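# Häufige Fragen zum Sturz beim Tragetest (Kevside, Laufroboter)

Stand: April. Die Seite richtet sich an alle, die am Kevside arbeiten oder den Raum mitbenutzen. Wer etwas ergänzen möchte, schreibt an Mélanie Bouchard.

## Was ist passiert?

Beim Tragetest mit einseitiger Last ist der Roboter nach 51 Schritten weggeknickt. Das rechte Knie hat kein Moment mehr gehalten, der Oberkörper kippte nach vorn und zur Seite. Die Sicherung hat ihn abgefangen, aber später als vorgesehen: Ein Fuß schlug auf, der Behälter fiel aus der Hand. Verletzt wurde niemand. Eine Person stand allerdings näher am Roboter, als die Regeln es erlauben.

## Was war die Ursache?

Zwei Dinge kamen zusammen.

Der Kniemotor hat wegen Übertemperatur abgeschaltet. Die Abschaltung selbst ist gewollt. Die Gangsteuerung hat die Vorwarnung aber nicht ausgewertet und ist weitergelaufen, als stünde das volle Moment zur Verfügung. Im Protokoll ist die Vorwarnung 4 Sekunden vor dem Wegknicken eingetragen.

Außerdem war das Halteseil zu lang eingestellt. Nach dem Umbau der Kamerahalterung wurde es neu geknotet und danach nicht mehr unter Last geprüft.

## Lag es an der Software Clernano?

Teilweise. Clernano hat die Temperaturmeldung korrekt empfangen und gespeichert, aber nur als Hinweis eingestuft. Mit der aktuellen Fassung löst dieselbe Meldung einen kontrollierten Halt aus: Der Roboter setzt beide Füße auf, senkt den Schwerpunkt und bleibt stehen. Ältere Fassungen dürfen für Versuche mit Last nicht mehr verwendet werden.

## Warum hat der Not-Halt nicht geholfen?

Der Not-Halt wurde gedrückt und hat funktioniert. Er nimmt den Gelenken aber die Kraft, ein stehender Roboter sackt dann zusammen. Bei einem Sturz, der schon begonnen hat, verhindert er nur weitere Bewegungen der Arme. Gegen das Fallen hilft allein das Seil.

## Darf wieder mit Last getestet werden?

Ja, mit Seil und unter den Bedingungen weiter unten. Der Wiederholungsversuch läuft mit dem Behälter in der einen Hand, während der andere Arm am Schreibtisch arbeitet. Diese Kombination belastet die Knie ungleich und entspricht dem Ablauf, bei dem der Fehler auftrat.

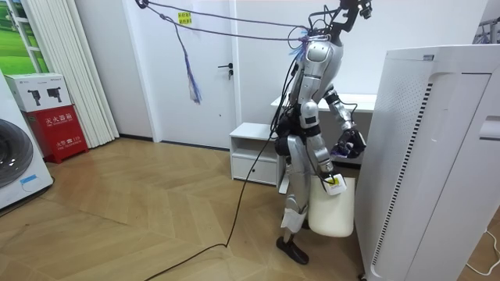

## Wie wird das Seil geprüft?

1. Roboter ausgeschaltet lassen und das Seil oben und an der Halterung von Hand kontrollieren.
2. Knoten nachziehen. Lose Enden dürfen nicht in die Nähe der Arme geraten.
3. Roboter einschalten, aufrecht hinstellen und langsam in die Knie gehen lassen. Das Seil muss straff sein, bevor die Knie tief gebeugt sind.
4. Seillänge und Kürzel ins Versuchsbuch eintragen.

Die Prüfung ist vor jedem Versuchsblock fällig und zusätzlich nach jeder Arbeit am Oberkörper, auch wenn nur eine Kamera getauscht wurde.

## Welche Grenzen gelten jetzt?

- Laufzeit mit Last: höchstens 30 Minuten, danach Pause, bis alle Gelenke wieder im Normalbereich liegen.
- Behälter vor dem Start schließen oder leer lassen. Keine Flüssigkeiten.
- Während der Roboter läuft, greift niemand nach dem Behälter oder nach dem Seil.
- Kabel am Boden so führen, dass es nicht in der Laufrichtung liegt.
- Eine zweite Person sitzt am Not-Halt und macht in dieser Zeit nichts anderes.

## Was wurde am Roboter repariert?

Der Kniemotor ist getauscht, das alte Teil liegt zur Untersuchung bei Stavthorpe. Ein Bericht steht noch aus. Bis dahin gehen wir davon aus, dass auch der neue Motor bei dieser Belastung warm wird, und behalten die kürzere Laufzeit bei. Am Fuß gab es nur Kratzer. Der Greifer wurde neu kalibriert.

## Was mache ich, wenn der Roboter am Seil hängt?

Abstand halten und den Not-Halt drücken. Warten, bis er nicht mehr pendelt. Erst dann zu zweit herangehen, von hinten, und den Rumpf stützen. Nicht an den Armen ziehen und die Finger nicht in die Nähe von Knie oder Hüfte bringen – beim Absenken entstehen dort Quetschstellen. Den Speicher nicht löschen und nicht neu starten, bevor das Protokoll gesichert ist.

## Wem melde ich einen Beinahe-Sturz?

Mélanie Bouchard, bei Abwesenheit Li. Auch ein Stolpern, das der Roboter selbst abfängt, gehört gemeldet. Es reichen Uhrzeit, Softwarestand, Art der Last und ein Satz dazu, was zu sehen oder zu hören war.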